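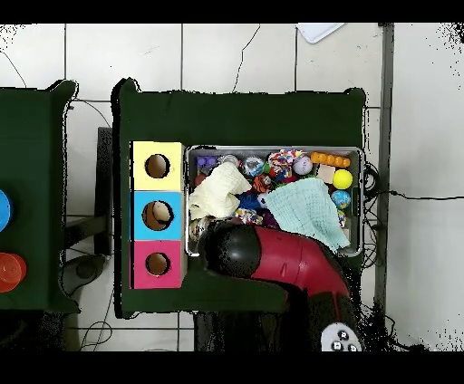 Brandow folding play table, two months in

I bought this in May after a long sulk about the state of our front room. We'd been using the coffee table for everything the kids do, which meant glue on the coffee table, and crayon on it too, and one very sad evening with a pot of beetroot dip. My sister-in-law Oanh had the smaller Mullora one and swore by it, but it's only big enough for one child and a half, and I've got two who both want the middle.

So, the Brandow. It came in a flat box that weighed more than I did at school (slight exaggeration) and the courier left it on the wrong side of the gate. Putting it together was fine! Four legs, a crossbar, a bag of bolts with two spares. The instructions are drawings only and step five is upside down, so if your crossbar looks silly, turn it over before you tighten anything. I didn't, and had to undo the lot.

The top is what I paid for. Felt tip comes off with a damp cloth if you catch it the same day. Leave it overnight and you'll want a bit of washing-up liquid and some elbow. Poster paint is no bother at all. Glitter glue I gave up on, there's a sparkly patch near one corner and I've decided I like it.

It doesn't wobble, even with my youngest leaning on it with his whole chest, which is how he does jigsaws. On our hall floor it did slide a bit – the rubber feet are quite hard – so I stuck some of those little Jara grip pads underneath and it's stayed put.

Now the grumbles. Folding it is a two-handed job and the catch is stiff enough that I've pinched my thumb more than once, so I wouldn't let a child near that bit. It also doesn't go as flat as the website makes out. Mine was meant to live behind the sofa and it lives in the hall cupboard, with the hoover in front of it, so guess how often it gets put away.

Customer service were lovely, mind. One of the feet had a split in it and I emailed on the off chance. Somebody called Trinh wrote back the same afternoon and a new pair turned up in the post with no fuss and no form to fill in.

Would I buy it again? Yes, though I'd wait for a sale. Oanh has already asked if she can borrow ours for a birthday party, and I've said yes as long as she folds it up herself.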